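Jisham 셀 정비 및 데이터 카드

작성: Junaid Lodhi
검토: Maham Ansari
최종 수정: 2019년 2월 2일 토요일

개요

이 저장소에는 Jisham 셀의 손목 카메라 기록과 정비 절차가 들어 있다. 셀은 고정 받침대에 올린 6축 팔 하나, 평행 그리퍼, 손목 카메라, 작업대로 이루어진다. 에피소드는 322개다. 이전 담당자가 남긴 설명에는 "바로 학습에 쓸 수 있는 깨끗한 데이터"라고 적혀 있었는데, 무엇을 기준으로 깨끗하다고 했는지는 끝내 찾지 못했다. 그 문장은 지웠다.

폴더 구조

episodes/ 에피소드별 영상과 관절 값
calib/ 손목 카메라 보정 파일
maint/ 정비 일지, 교체 부품 목록
scripts/ 변환 및 점검 스크립트

calib 안에 보정 파일이 2개 있다. 이름에 old가 붙은 쪽이 실제로는 더 나중에 만들어졌다. Umut Yaman이 한 번 이름을 바꾸려 했으나 변환 스크립트가 경로를 그대로 물고 있어 되돌렸다. 당분간은 old를 쓴다.

손목 카메라 점검

초점 링은 나사로 고정하게 되어 있다. 공급사 Uduvow의 설명서는 한 번 조이면 다시 볼 필요가 없다고 하지만 나는 믿지 않는다. 우리 셀에서는 팔을 하루 종일 돌리고 나면 링 위치 표시가 어긋나 있는 날이 있었다. 진동 탓인지 처음부터 덜 조인 탓인지는 아직 모른다.

가까운 거리에서는 보정 값이 아무리 좋아도 소용이 없다. 렌즈 앞이 물체나 작업면에 바짝 붙으면 윤곽이 다 뭉개지고 색 덩어리만 남는다. 이런 프레임에서 물체 자세를 뽑겠다는 제안서를 받은 적이 있는데, 결과표에 근접 구간이 통째로 빠져 있었다.
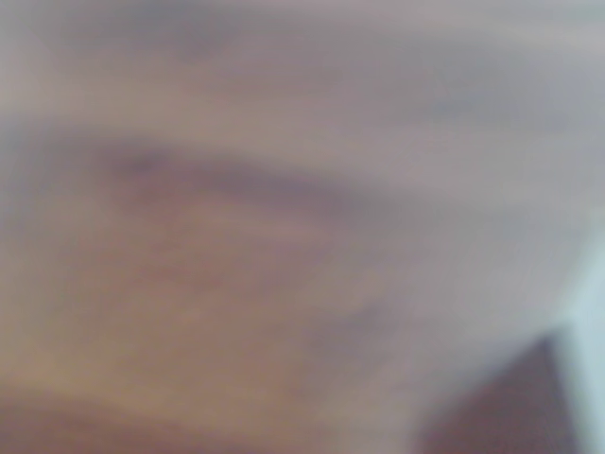

선명도 점수로 흐린 프레임을 자동으로 걸러 내는 방법도 시험했다. Saqib Hayat가 만든 필터는 임계값 13에서 그럴듯해 보였지만, 무늬 없는 작업면을 멀쩡하게 찍은 프레임까지 버렸다. 그래서 필터는 기본으로 꺼 두었다. 켜고 싶으면 scripts/filter_blur.py에서 직접 켜고, 버려진 프레임을 눈으로 확인한 다음에 쓸 것.

정비 절차

1. 팔을 대기 자세로 보내고 제어기 전원을 내린다. 비상정지만 누르고 손을 넣지 않는다.
2. 렌즈를 마른 극세사 천으로 닦는다. 알코올은 쓰지 않는다.
3. 초점 링의 표시선을 맞추고 고정 나사를 조인다.
4. 카메라 브래킷과 케이블 클립을 손으로 흔들어 본다. 유격이 있으면 기록부터 한다.
5. 전원을 올리고 보정판을 찍어 calib의 값과 비교한다.
6. 결과를 maint에 적는다. "이상 없음" 한 줄만 쓰지 말고 측정값을 남긴다.

점검 주기는 그리퍼 개폐 1,000회마다로 되어 있다. 이 숫자의 근거를 Ragnvald Forsberg에게 물었더니 Bistcombe 셀 문서에서 옮겨 왔다고 한다. 그쪽은 그리퍼도 브래킷도 다르다. 더 나은 숫자가 없어서 그대로 둘 뿐이다.

알려진 문제

일부 에피소드는 관절 값과 영상의 시각이 맞지 않는다. 목록은 maint/sync.txt에 있고, 빠진 것이 더 있을 수 있다.
카메라 노출이 자동으로 잡혀 있어 같은 물체의 색이 에피소드마다 다르다. 색을 기준으로 한 분류에는 권하지 않는다.
Zein 변환기는 흐린 프레임에도 신뢰도를 높게 매긴다. 그 열은 무시해도 된다.
6월 이전 정비 일지는 손글씨를 옮긴 것이라 오타가 있다.

문의

정비 관련은 Junaid Lodhi, 변환 스크립트는 Umut Yaman. 성능 수치를 인용하려는 경우에는 어떤 에피소드를 제외했는지 함께 적어 보내 주기 바란다.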